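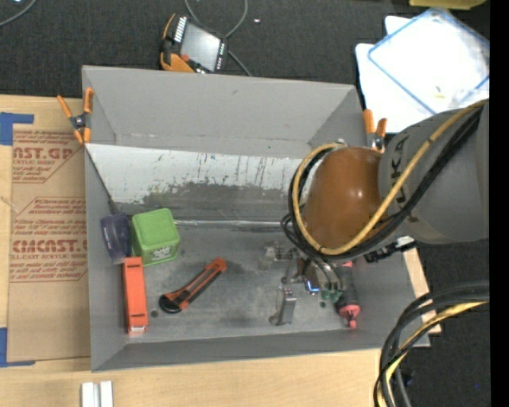

Flasis grasp planner – frequently asked questions

What does Flasis plan over? It takes a segmented depth map of one bin and returns a ranked list of grasps with approach vectors. Objects are treated as unknown geometry, so no CAD models are loaded. Mixed contents are expected: a utility knife lying diagonally beside a long orange-red block gets two separate masks, and each is scored by its own principal axis.

Why is the purple part ranked last?
Semi-transparent surfaces return few valid depth points. Any mask with fewer than 600 points gets a penalty. Lower min_points if your sensor does better.

Can it pick against a wall?
Yes, if the wall is in the collision model. Enter sloped panels as planes of their own. The default box model has vertical walls only.

Are clamps on the bin rim handled?
Not automatically. Add each one as a keep-out volume, including the handles. The same applies to cables on the last link – use the padded link mesh.

How long does a planning cycle take?
Roughly 174 ms on our bench machine, without the camera exposure.

What happens if no grasp passes?
The planner retries 2 times with new samples, then returns code 221 and leaves the arm where it is.

Maintained by Vasylyna Panasiuk

3 comments · 2 shares

Petro Sirko: Does min_points apply before or after downsampling?

Vasylyna Panasiuk: After.

Ashok Maurya: Padded mesh fixed our false clears near the wrist. Thanks.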